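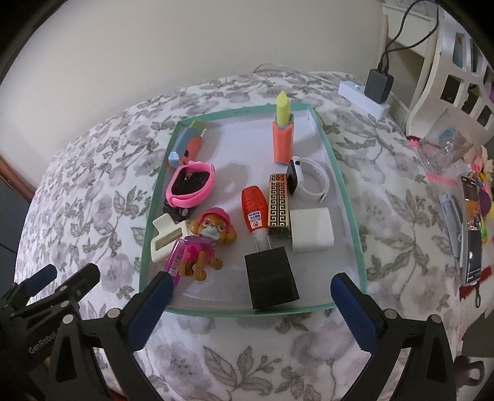
Can I keep using my gripper if one of the pivot screws has worked loose?

Stop using it until the screw has been replaced. A loose pivot screw lets the finger tilt under load, and if the screw comes all the way out, the finger can snap inward without the trigger being touched.

Wellum Pivot Screw and Pad Service Kit
Part number: W-814, revision 5
Price: $82 per gripper
Fits: hand-held two-finger grippers with four exposed pivot screws, two on each side
Ships from: Illanville
Notice last changed: August 28, 2024

What this kit is for

The W-814 kit replaces the pivot screws and the inner finger pads on a hand-held gripper. It was first sold as a wear kit. Revision 5 is also the repair for the loose screw fault described on this page, and it goes out free to anyone who bought an earlier revision from us or from Navarro.

If you own revision 4 or lower, read the next two sections before you pick the gripper up again.

The fault

Screws in revisions 1 to 4 came with a dry patch of thread-locking compound already on them. On part of the stock, the patch was put on too close to the tip. When the screw was fully seated, the compound had gone right through the threaded hole and was holding nothing. The screw felt tight on the bench and stayed tight for a while. Repeated opening and closing then turned it a little at a time.

We tested 82 used screws sent back by customers. Of those, 16 could be undone by hand, without a driver. All 16 had the patch in the wrong place. The rest were still holding, though we would not want anyone to take that as a reason to leave them in.

There is one injury we know of. An operator at a workshop in Bredstead had a thumb between the fingers, clearing a bit of thread off the pad, when the left front screw dropped out and the finger closed. The result was a blood blister and a split nail. The gripper was switched off at the time. The return spring does not need power, and our old instruction sheet did not say so clearly enough. The new one does, on the first page.

Signs to look for

Any one of these is enough to take the gripper out of use:

A screw head that stands higher than its neighbor.
A finger that rocks up and down when you push lightly on its tip.
Pads that used to meet flat and now touch at the top or bottom edge first.
A click near the end of the closing stroke.
Black dust around a screw head. The plastic sheds this when the screw moves in its seat.
Small objects turning in the grip when you lift them.

The last one is the easiest to miss. Operators tend to blame the object or their own hand. If something that used to come up straight now swings to one side, check the screws first and the pads second.

Why small objects show it first

A wide, soft object hides a tilted finger. The pads sink in and the grip still feels right. Hard, narrow things give the fault away early. In home-style tasks, picking from a shallow tray or box lid with plenty of small items in it, the fingers have to come down on both sides of one thing without pushing the others. A finger that leans even slightly will catch the object high on one side and low on the other.

Watches are a good check piece. The case is hard and has straight sides, and the band adds weight that pulls away from the grip. Open the fingers fully, bring them up to the watch, and close slowly. On a sound gripper both pads touch at the same moment. With a loose pivot, one pad lands first and nudges the case over.

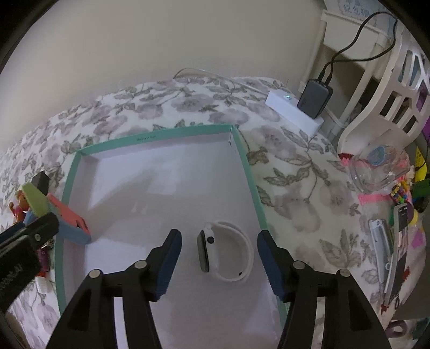 Ferhat Akgül wrote to us that he had been chasing this on two grippers since November and had put it down to worn pads. He changed the pads twice. "The new ones were fine for a day and then the objects began to twist again. I only found the screw when it fell into the tray," he said, and he asked whether he could simply put some thread-locker on the old screws and refit them.

Our answer was that we would prefer he didn't. The old patch leaves a film in the hole, and liquid thread-locker does not cure well on top of it. Some liquid types also attack the plastic around the pivot and leave fine cracks that are hard to see on a black frame. If you have already done this, send us a note before fitting the kit. The frame may need to be looked at too.

What is in the box

Pivot screws, revision 5, full set for one gripper
One spare screw
Two inner finger pads, dark blue, textured
Hole cleaning brush
Wooden wedge for holding the fingers apart
Driver bit to match the screws
Printed instruction sheet
Red "do not use" tag with tie

The revision 5 screws have the compound further up the thread and carry a green ring under the head. The ring is there so you can tell at a glance which screws are fitted. Please do not mix green-ring screws with older ones on the same gripper.

Fitting

Allow half an hour for the first gripper. Work on a hard, plain surface with good light. Screws roll, and a bedspread or carpet will hide one very quickly.

1. Switch the gripper off and unplug anything connected to it.
2. Open the fingers and push the wooden wedge between them, well back from the tips. Leave it there until step 8. Never put your own fingers between the pads while a pivot screw is out.
3. Remove one screw. Leave the others alone for now.
4. Run the brush through the hole until it comes out clean. Blow out the dust.
5. Put in the new screw by hand until the head touches, then use the driver for a final snug turn. It should be firm. If the plastic creaks, you have gone too far.
6. Do the same for the other screws, one at a time.
7. Peel off the old pads and wipe the finger faces with a dry cloth. Press on the new pads, starting at the base and working toward the tip.
8. Take out the wedge by its long end and let the fingers close gently under the trigger.
9. Leave the gripper overnight before use. The compound needs that time to set.
10. The next day, push on each fingertip. There should be no rock at all.

If a screw keeps turning and never gets tight, the hole is stripped. Tie on the red tag and contact us. A longer screw will not fix it and may touch the link on the other side.

Checks after fitting

Look at the screw heads at the start of each working session. It takes a few seconds. Do the fingertip push test once a week, or after any drop onto a hard floor. Write the result down somewhere, with the gripper's serial number next to it. Several of the customers who sent screws back could not tell us which gripper they had come from, and that slowed us down a good deal.

Data and work done before the repair

We have been asked whether recordings made with a loose pivot have to be thrown away. That depends on what you use them for and we can't decide it for you. A tilted finger changes where contact happens, so anything that relies on finger position at the moment of grip should be treated with care. Video on its own is less affected. Our suggestion is to mark the sessions, keep them, and run the watch check again on the repaired gripper so you have something to compare with.

How to get the free kit

Send the revision number from the old box lid, the number of grippers you have, and a delivery address. If the box is gone, a photo of a screw head is enough. A screw without a green ring is an old one. You do not need a receipt.

Orders placed through Navarro are being handled by us directly, so there is no need to go back to the seller. Kits for addresses in Bredstead can be picked up from the counter. All others go by post from Illanville.

We would like the old screws back, including the ones that seem fine. A prepaid envelope is in every free kit. Put each gripper's screws in their own bag if you can.

Common questions

My gripper came new with its own screws and I have never fitted a Wellum kit. Am I affected?
The fault is in screws we supplied, and this notice covers only those. The weekly push test is still worth doing on any gripper of this kind.

Can I buy the screws without the pads?
Not at the moment. A pad that has been used on a tilted finger wears to a slant, and it will go on twisting objects after the screws are changed. We want both replaced together.

Can I use the gripper with three good screws if I'm careful?
Please don't. Put the tag on it.

Are the wedge and brush sold alone?
The wedge is, as W-816. The brush comes only with the kit.

Stock

In stock. Paid orders and free replacements come off the same shelf, and free replacements are packed first.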